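Gralora Parallel Gripper Kit, Classroom Edition

Part no. 2891
Status: in stock
Supplied as: unassembled kit, hand-held or arm-mounted
Recommended for: high school robotics clubs, introductory college courses, competition teams

Overview

The Classroom Edition is a two-finger parallel gripper intended for student projects in which the same tool is used first by hand and later on an arm. Students carry out a task with the hand-held version, review the recordings, and then transfer the fingers to a powered mount without changing the contact geometry. The kit is the standard hardware for the Neltville Small Parts Challenge, and the Luvthorpe after-school program has used it since its second season.

The mechanism is a symmetric linkage. Both fingers move by the same amount toward a common center line, and the pad faces stay parallel through the full stroke. The trigger handle and the arm mount attach to the same plate. Changing from one to the other requires a hex key and does not disturb the finger alignment.

What is in the kit

Finger arms, left and right
Finger pads, 2
Pad screws and spare pad screws
Linkage plates and pivot pins
Trigger handle with return spring
Arm mounting plate
Camera bracket (camera not included)
Hex keys
Printed assembly guide
Course booklet with 4 units

Not included: camera, computer, arm, motor, work surface, drawer cabinet, practice parts.

The course units

Unit 1 covers assembly and alignment. Students build the linkage, fit the pads, and check that the pad faces meet evenly along their length. A sheet of paper held between the closed pads should resist a light pull equally at both ends. If it slides out at one end, loosen the pad screws, close the gripper, and retighten with the pads in contact.

Unit 2 covers approach and pose. The student brings the open gripper toward a small drawer cabinet and stops short of it, repeating the motion from several starting points. The aim is a consistent approach direction. Most beginners rotate the wrist too early, and the recordings make this easy to find.
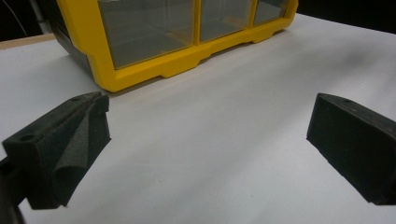
Unit 3 covers grasping. Parts are picked up from the table and placed in a tray. Start with rigid parts that have flat sides, then move to round parts, then to soft ones. The booklet gives a record sheet for each type. Students should write down the starting position, the object, the result, and any contact with the table. Failed grasps stay in the record.

Unit 4 covers storage tasks. The team chooses a cabinet or set of bins and writes its own task definition, with a start state, an end state, and a rule for when an attempt is counted as failed. This unit takes the most time. Plan on several meetings for the definition alone, as teams usually rewrite it after the first set of attempts.

Setting up a work area

Use a flat surface that does not move when pushed. A plain, light covering is recommended under dark fingers, as it makes the finger edges easier to pick out in recordings. Tape the covering down at the corners. Folds and loose edges will catch a pad during low approaches.

Secure the cabinet before Unit 4. Light drawer cabinets slide when a drawer is pulled, and an attempt in which the cabinet moves cannot be compared with one in which it does not. Clamps, double-sided tape, or a stop block behind the cabinet are all acceptable under the Neltville rules.

Clear plastic drawers are permitted but require some care. Reflections on the fronts change with the angle of the camera, and models trained under one lamp position often perform poorly under another. Record under at least two lighting conditions if the team plans to train on its own data. Contents that show through the front should be noted on the record sheet.

Check the camera view before every session. Both pads should be visible at full opening. If either pad leaves the view, adjust the bracket and not the fingers.
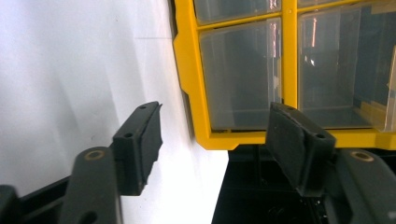 Narendra Srivastava writes that his students lost most of a month to drawers before they touched the gripper settings at all. Their cabinet had no proper handles, and the fingers kept slipping off the lip. They ended up limiting the task to drawers that started slightly open, wrote that into the start state, and had usable recordings by the end of January. He would like the booklet to suggest this from the beginning. He also asks for longer pad screws, and says the supplied ones are only just long enough when a shim is fitted under the pad.

The partly open start state has been added to the Unit 4 notes in the current booklet. Longer pad screws are available as a spare part and fit all versions of the kit.

Care and replacement

Wipe the pads with a dry cloth. Do not use solvent. Replace pads when the face is torn or no longer flat; surface scuffing alone does not affect grip. Replace both pads together.

Check the pivot pins after each unit. A small amount of side play is normal. If the pads no longer close parallel, the pins are the first thing to replace. Do not oil the linkage.

Compatibility

The arm mounting plate fits the Figueroa teaching arm directly. Other arms need an adapter plate, and a drawing with hole spacing is supplied on request. Kits bought before December 2018 have the earlier trigger handle, which works with the current fingers but not with the current return spring. Specify the earlier spring when ordering spares.

Ordering for schools

Kits can be ordered singly or in class sets. One kit serves a team of two to three students; larger teams tend to leave someone without a task during Units 2 and 3. Purchase orders are accepted from schools and registered clubs. Course questions go to Rawan Zein, and spare parts and adapter drawings to Fergus Tosh. Please include the part number and the handle version with any request.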